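Ticket: Recorded demos rejected at import, left hand drifts
Project: Irkura
Opened by: Ching-wen Ho
Assigned to: Pao-chu Huang
Opened: 07/12/2021
Priority: High (was Low, then I complained)
Status: Resolved, with grumbling

Summary

The importer is throwing out demos from the battery task. The message is "left/right time mismatch," except when it is "left pose jump," except when there is no message and the demo simply isn't in the folder. The right hand is fine. The right hand has always been fine and I am starting to resent it.

Setup

Two hand-held grippers, one per hand, both wired. White board on the table, organizer box toward the far side, two AA batteries near the front. The person showing the task picks up the batteries and puts them in the big compartment of the box, then closes the lid. The Stosus recorder logs both grippers plus the head view. A demo is capped at 60 seconds.

What I expected

Record a session of 23 demos, import 23 demos, go home.

What happened

Imported 2. One of those was me testing whether the record button worked.

Already tried

Restarted the recorder. Restarted the computer. Swapped the USB ports. Recalibrated both grippers, twice for the left one. Read the manual, where the section on time sync says "ensure that time is synced."

Comment – Pao-chu Huang

Please send the raw log for one rejected demo and one that got through. Also tell me who was holding the grippers. Yen-ting works fast and the pose filter doesn't like it when the fingers snap shut and the wrist turns in the same instant.

Comment – Ching-wen Ho

Logs attached. The demos were split between me and Yen-ting Chu. Mine were rejected too, and I move like somebody carrying soup.

Comment – Yen-ting Chu

For the record, I slowed down after the last ticket. I now open the lid at a speed my grandmother would find tedious.

Comment – Pao-chu Huang

OK, not a speed problem. The left gripper's timestamps start out matching the right and fall behind as the demo goes on. Short demos squeak through, long ones fail. The pose jump looks like a separate thing: it shows up when the left hand swings in toward the body. I'd like to rule out the cable before I touch any code, mostly because I don't want to touch the code.

Steps to narrow it down

1. Close the recorder completely. The little icon in the corner counts as open.

2. Unplug both grippers and plug the left one in first. Wait for the recorder to name it before you plug in the right one. If both come up as "right," start over. Yes, this happens.

3. Set the board as usual, with the box and batteries in their normal spots. Pick up both grippers, fingers slightly open and facing each other across the board, and check that each cable can drop away from the handle without pulling on your wrist. Hold still until the recorder shows both hands.

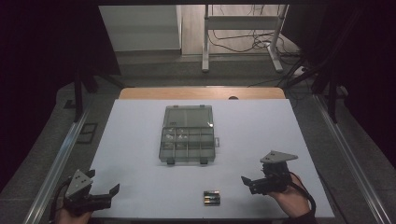
4. Record one demo with no task in it. Keep the left hand still and move only the right. If the left pose moves anyway, stop there and post the log.

5. Record one demo of the real task, slowly, and let it run to the cap. Import it by itself.

6. Swap the two cables and repeat step 5. If the trouble moves to the right hand, it's the cable. If it stays left, it's the gripper or me.

Comment – Ching-wen Ho

Did all six. Step 4 was clean. Step 5 failed with the time mismatch. After the swap in step 6 the right hand failed and the left was perfect. I had a moment of real joy watching the right hand fail.

Comment – Su-chen Yuen

There's a spare cable in the Lakico drawer, in the bag marked "bad?". I wrote the question mark. It tested good.

Comment – Ching-wen Ho

Spare is in. Full session recorded, everything imported, no mismatch. One pose jump left over, from when I tucked my elbow in to scratch my nose – I'll delete that one myself.

Resolution

Replaced the cable. The importer will now say which hand failed and by how much. The bag has been relabeled "good" and the old cable is in a new bag marked "bad", no question mark. Manual wording passed to Pao-chu Leung. Pose jump split off into its own ticket, assigned to Pao-chu Huang, who has asked that we stop writing just "Pao-chu" in the assignee field.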